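Radham Workshop Guide
Section 2: Opening a desktop tower and getting at the memory
Revised December 21, 2019

This section covers the ordinary business of laying a tower down, taking the lid off and changing or checking the memory and the cards. Laptops are in Section 3, along with the apology for how long Section 3 is. If you came here from the Keso intake sheet, have the sheet to hand, as you will be asked to write on it and there is never a second pen.

Before you start

1. Shut the machine down properly. Holding the power button in until it gives up is a method, but it is not this method.

2. Switch off at the wall, then pull the mains lead out of the back of the power supply. Press the power button once more with the lead out. If the fans twitch, that was the last of the charge going, and you may feel briefly powerful.

3. Remove everything else plugged into the back. Take the monitor lead out by its thumbscrews and not by its cable, which will come off in your hand eventually and leave the plug behind.

4. Clip on the wrist strap and attach the other end to bare metal. Paint does not count. Neither does the chair.

CAUTION: Never open the power supply itself. It is the grey metal box with the sticker on it, and the parts inside can hold a charge long after the lead is out. If it is faulty, the whole box gets replaced. No exceptions have been granted so far and Lilibeth Tolentino has been asked many times.

Laying the case down

5. Clear a space on the slatted bench big enough for the case with a hand's width left over on each side. Small screws love the grooves between the slats and will move in permanently if allowed. Put a tray down first.

6. Lay the tower on its side with the removable panel facing up. On most cases that is the side away from the motherboard's back. If you lift the panel and find a blank sheet of steel, turn the case over and tell no one.

7. Slide the panel off and stand it somewhere it can't be trodden on. Under the bench is where it gets trodden on.

8. Find your bearings before touching anything. On a case of this sort the power supply is at one corner and the drive cage at another, with the green motherboard below and to the side. The blue plastic pieces are the bits meant to be handled: a release handle on the drive cage, a clip lower down. If a part is not blue and does not want to move, it may have a reason.
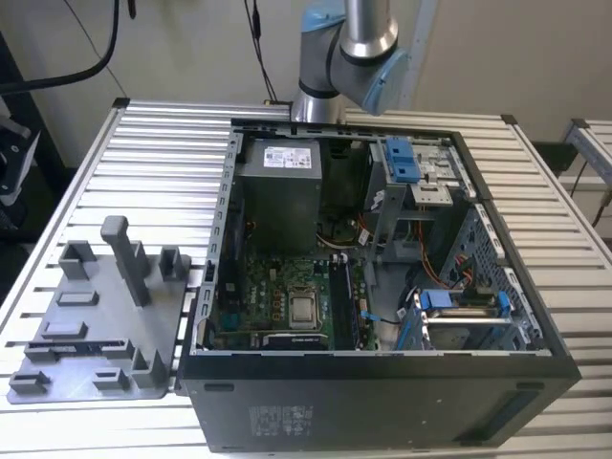
Taking out the memory

9. Find the memory slot. It is the long narrow one beside the processor, with a latch at the end.

10. Push the latch outwards with a fingertip. Some boards have one at each end and some only at the top, so look before you start levering. The module should lift a little by itself.

11. Hold the module by its short edges and draw it straight up. Rocking it from end to end is how slots get cracked.

12. Put it in an anti-static bag, and put the bag in the tray. A shirt pocket is not an anti-static bag. We have had this conversation.

NOTE: Do not touch the gold contacts. If you have touched the gold contacts, wipe them with a dry lint-free cloth and carry on.

Putting memory in

13. Line up the notch in the module with the bump in the slot. It fits one way round. People have made it fit the other way round, once each.

14. Press down evenly with both thumbs until the latch closes. It takes more push than feels polite.

15. Check that the latch sits fully home. A half-seated module produces a machine that beeps at you, and the Tshabalala beep chart in Appendix B will tell you, at some length, that it's the memory.

The upright holder board

The grey board in front of the ribbed aluminium wall is where slim things stand while you are working. It has narrow slots, wider upright frames and U-shaped holders that stick out from the face. Older editions of this guide called it "the Perier board", and the name still turns up on the stock list, so don't go hunting for a second one.

16. Check that a thing goes into a slot without being pushed. If it needs pushing, it belongs in a wider one.

17. Stand things upright and let go slowly.

18. Leave the board where it is fixed. It can be wiped down in place with a barely damp cloth.
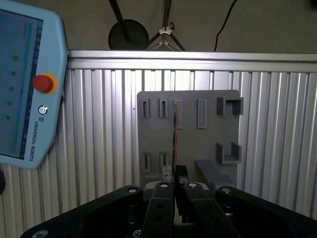
Can I leave a memory module in the board overnight?

Put it back in its bag and into the labelled drawer before you go home. The board is for parts and tools in use, and a bare module left out gathers dust on its contacts.

Long thin tools

19. Stand long shafts with the working end down, in a narrow slot, and make sure nothing is directly underneath that would mind being poked. A long one will reach a good way below the slot.

20. Look along the shaft before you use it. Bent ones go in the scrap tin. They do not go back in the slot for the next person to discover.

21. Take one out by lifting it straight up until it is clear. Pulling it towards you at an angle wears the raised edge of the slot, and Imtiaz Dewan, who has to order the replacements, can tell.

CAUTION: Keep pointed tools away from the open case while you are not using them. A dropped shaft will find the motherboard from any height and at any angle.

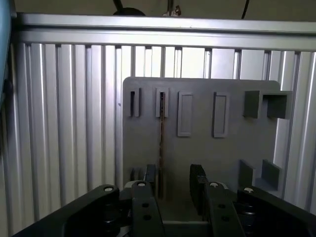
What should I do if a screw drops inside the case?

Stop and leave the power off until you have found it. Tilt the case gently and listen, then lift the screw out with plastic tweezers. If it has gone under the motherboard, the board has to come out, so turn to page 2 of the removal sheet and put the kettle on.

Closing up

22. Tuck the orange, red and yellow leads away from the fan. A lead resting on a fan makes a noise like a trapped wasp.

23. Check that any card you disturbed is pressed fully into its slot and held at the bracket.

24. Slide the panel back on. If it won't go, something inside is standing too high, and leaning on the lid will not persuade it.

25. Stand the tower up, unclip the wrist strap, refit the leads and switch on at the wall.

26. Write the memory size and your initials on the Keso sheet. Machines without initials go back to step 1.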